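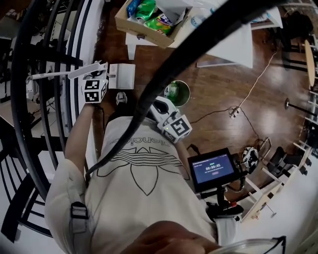 Re: Faltorico handheld gripper paper, does the result hold up?

kestrel_b
Read it twice. 200 demos collected with handheld grippers, 63 percent success on the robot. Over 6 test runs per task? I don't buy it.

mudflap41
The marker cubes give decent hand tracking though. We got similar numbers at Widonis in September.

kestrel_b
Similar on how many trials? Tracking is fine – my problem is the testing.

torque_wench
Agree on trials, disagree on the rest. The appendix lists 41 more runs.

kestrel_b
All in the same room. Still no.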